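[humar-robotics] Re: packing task, recording rules and who edits what

From: Erhan Ertürk
To: humar-robotics list
Subject: Re: packing task, recording rules and who edits what

Hüsnü and all,

Answers are under each point. I cut the parts of your message that were about the key to the Aydoğan room, which has been sorted out with the office. If I skipped something else, ask again on the list and not by private mail. I had the same question from several people last week and I would like the answer to be in the archive.

Hüsnü Taşdemir wrote:
> I read the task sheet twice and I still don't know what counts as
> one recording. Is it one object going into the box, or the whole box
> from empty to full? In our group we have been doing it both ways and
> the files now have very different lengths.

One recording is one object. It starts with both grippers open and in view of their own cameras, and it ends when the object has been let go and the fingers are clear of it. If you pack a whole box, stop and start the recorder between objects. The sheet says "one placement," and I agree that this can be read either way. I have changed it to "one object, picked up and put down once."

The long files are usable. Lomer can split a file at any point where both grippers are fully open, and most of yours have a clear pause there. Please don't split them by hand. When we did that for the drawer task the time stamps of the left and right files no longer matched and we had to throw the set away.

> Second, do we have to use both hands every time? With the small
> things there is nothing for the left hand to do. It just hangs there.

Record both, even if one of them does nothing. The training script expects a left file and a right file for every recording and it drops the pair if one is missing. Keep the idle gripper in a sensible position near the work, fingers open, and don't rest it on the floor of the box. Several of the early recordings have the idle hand drifting slowly out to the side when the person's arm got tired. The policy learned that too. In the first test it moved the left arm away from the table every time the right one picked something up.

If you are tired, stop. There is no prize for the most recordings in one afternoon.

> Third, what is the rule for objects on top of each other? The sheet
> says "place stably." Some of us stack, some of us put everything side
> by side, and the box fills up fast if you do that.

Stacking is allowed and I would like more of it. The rules for the spring round say the judges choose the objects and that they will not all fit in one layer. Put the larger flat item down first. Let go only when the lower one has stopped moving. If the stack falls while you are recording, keep recording until you have put the object back, and mark the file with an F at the end of its name. We do want a few of those, as the arms will have to deal with it too, but they go in their own folder.

What we don't want is an object dropped from a height. Lower it until it touches, then open the fingers. I know it is slower.

> Fourth, the objects. Can we bring our own? The foam blocks are boring
> and everybody has used them so much that the corners are gone.

Yes, bring your own. Small boxes, cases, soft toys, wallets without anything in them, packaging you were going to throw out. The only limits are that it fits between the fingers at their widest, that it isn't glass, and that you don't need it back that day. Please leave out anything with a name, a phone number or an address on it. Printed text of the ordinary kind, such as a product name or a shop's name, is no problem and helps to make the sets less alike.

The same goes for the containers. Cardboard boxes with dividers are better for us than the gray trays, because the policy has to choose a side. Any sheet or cloth under the box is fine as long as it lies flat. Patterned cloth is fine too. Last year's team recorded everything on the same white table in the same room, and at the competition the table was brown. They placed next to last, and as far as I can tell the table was a good part of it.

> Fifth, my recordings from last week don't show up in the count. I
> uploaded them the same evening.

They were uploaded to the drawer folder. I moved them. The current state after that is:

Recordings kept: 2,613
Recordings rejected: 52

Most of the rejected ones have one of two faults. Either the right camera lost its cable partway through and the picture freezes, or the person started the recorder with the object already in the fingers. The first is a hardware problem and I'll come to it. The second is easy to avoid. Put the object down, open both grippers, press start, and then pick it up.

I listed the rejected files by number in the shared folder. I left the names off. If you want to know which ones are yours you can look them up by time of day.

> Sixth, and this is more of a complaint. The finger pads on the second
> pair come off. I glued one back on with what was in the drawer and now
> it sits a little crooked.

Please don't use a gripper with a crooked pad. The contact point moves and the opening width that the encoder reports is no longer right. Put it on the shelf with a piece of tape around it and use the other pair. I have new pads and the right glue at home and will bring both. The old glue has to be scraped off first, and that takes longer than you would think, so I'd be glad if someone stayed to help.

While we are on the hardware, three things that apply to everyone.

Check the pins at the base of the linkages before you start. One had worked its way halfway out when I picked up the left gripper, and if it falls out the finger goes slack and can bend the link. Push it in with your thumb. If it won't stay, tape and shelf, same as above.

Lead the cable off to the side and keep it out of the box. If it lies across the objects it ends up in every picture, and twice now it has pulled something over. When the cable goes tight at the connector the camera cuts out for a moment, and that moment is where nearly all the frozen files come from. Leave yourself slack before you begin, and move your arm once over the whole work area to see if it reaches.

Wipe the lens. Use the cloth in the tin and not your sleeve.

> Last, when do we get to run it on the arms? Some of the new people
> have only done recording and they are starting to ask.

The arms are free to us from 5 p.m. until the building closes, on the days the physics group isn't in. I would like to do a first run with the box task once the stacking recordings are in, and the new people should be there for it. Everyone who has recorded can take a turn at the stop button and at setting up the box. Driving the arms by hand is for those who have done the safety hour. If you haven't, ask me and I will do another one. It needs at least 2 people to be worth the room.

I understand that recording feels like the dull half. The arms will only do what is in the recordings, though, and the people who recorded well last year were also the ones who could say why a run had failed. When the arm reached for the wrong side of the divider they knew which set to look in.

A few open items, in no order:

The README for Lomer still describes the old folder layout. Hüsnü, you offered to rewrite it. Please go ahead, and send it to the list before you replace the old one. I would keep the section on calibration as it is.

We need a decision on whether the team that goes to the spring round takes its own containers or relies on what is there. The organizers have been asked and haven't answered. My view is that we take one of our own for practice and don't count on being allowed to use it.

The laptop with the cracked hinge is to be used closed, with the outside monitor. Somebody opened it again.

Anyone who wants to be off this list can write to me directly and I will take the address out. Replying to the list with "remove" sends it to everybody.

Erhan

P.S. Notes for the stacking set are below, to go in the task sheet under the paragraph on containers. Tell me if any of it is unclear.

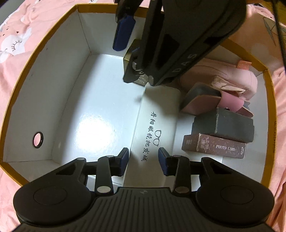

DREROW, November

Stacking set, box with divider. With both grippers inside the box, bring the carrying hand in from the far side and keep the near one back, fingers open. Flat boxes such as the PHOTO CARD one make a good bottom layer, with a smaller box on top. Soft things and cards can lean behind them. Fill either side first, but change sides between recordings. A glossy floor throws a bright patch of light in an empty compartment. Leave it in for part of the set, then turn the box and record the rest. Write the side you used, L or R, in the notes field before you upload.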